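The Long Way to the Fridge

The first thing Negin Najafi does when I come in is hand me a roll of tape and point at the floor. I'd driven 309 miles to watch a humanoid robot work, and I spent my first half hour on my knees, helping her mark where its feet go. (I didn't mind! I've had worse first days.)

Negin looks after the robot for Ankrah, a small outfit that wants its machines to be useful in ordinary kitchens. She calls this one Jullel, after the software it runs, and talks to it while she works, mostly in complaints. Her job is everything that has to be right before the thing can move: joints, cables, calibration, and a notebook with 382 entries in it when I visited. Entry one says "left knee noisy." So does entry 15.

The setup is as plain as can be. A white desk, a refrigerator in the corner, a bottle of tea with a green cap. Everything gets checked against those. If the desk creeps over by the width of a finger, the arm still goes where the desk used to be, and Negin gets another line in her notebook. 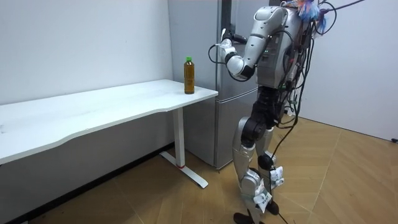
Cables are what she worries about most. I had figured it would be motors, or code, but no, she'll talk cables until your coffee's cold. Every joint bends, every bend tugs on something, and a wire that has been tugged enough times goes bad on the inside where you can't see it. So each morning she runs the arm through its whole range very slowly, with one hand near the stop button, and listens. A click is bad. A scrape is worse. After that she feels along the wires with her fingertips, starting at the shoulder and ending at the wrist, the way you'd check a dog for ticks.

The day I was there she didn't like something near the elbow. She powered down, waited, pulled a connector, looked at it under a lamp, blew on it, and put it back. Then she did the whole slow run again from the top. It took 14 minutes and I asked far too many questions, and she answered all of them except the one about what the robot costs.

The wrist gets its own routine. Her old employer, Turkitz, swapped hands on its machines all the time, and she learned there that a hand put on a hair crooked will throw off every reach that follows. She holds the arm up, sights along the forearm with one eye closed, loosens, nudges, tightens. There's a proper alignment jig for this, made by a supplier called Inier, and she owns one and uses it, but she does the one-eye thing first anyway.

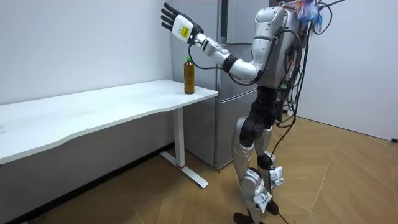 Jullel with its arm raised by the refrigerator, the tea within easy reach of the desk's corner.

I asked whether she ever gets to watch it do the fun stuff. Sometimes, she said, but she mostly watches the knees. She has a fresh set of joint covers coming in August and is looking forward to them more than I've looked forward to some vacations.

Before I left she wrote up the elbow connector, closed the notebook, and asked for her tape back. It was in my coat pocket.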